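Julio | Por Mahnaz Alipour
Recetas > Desayunos y meriendas

Desayuno salado, por fin. Llevo semanas con la avena dulce y ya no puedo más. En mi casa, los Alipour, se desayunaba pan plano, queso blanco, pepino, nueces. Té muy cargado. Y tortilla de hierbas fría, la del día anterior, que es de lo que va esto.

El kuku. Perejil, cilantro, cebollino, eneldo. Mucha hierba, más de la que parece sensato. Seis huevos, una cucharadita de cúrcuma, otra de levadura, sal. Un puñado de nueces picadas y agépjos si hay (si no, arándanos secos, nadie se va a quejar).

Lavar las hierbas y secarlas bien. Bien de verdad. Yo me salté este paso una mañana con prisas y salió una sopa verde con bordes quemados. Picar a cuchillo, la batidora las hace puré.

Mezclar todo, a un molde de 20 cm con aceite generoso y al horno, 186 grados según mi termómetro, que es muy suyo. En el vuestro, pues 180 y a correr. En total, 38 minutos.

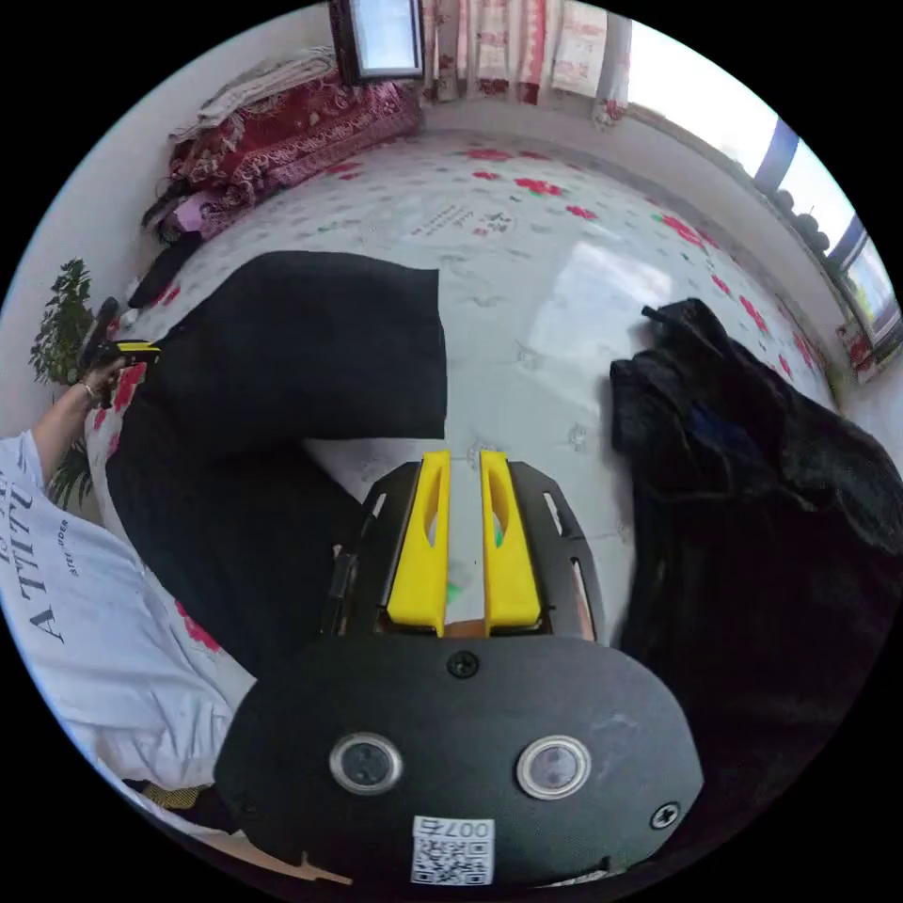 Dejar templar antes de cortar. Salen 9 trozos si sois comedidos. Aguanta tres dias en la nevera, tapado, y mejora. Con yogur espeso y un poco de limón, o metido en pan para llevar al trabajo.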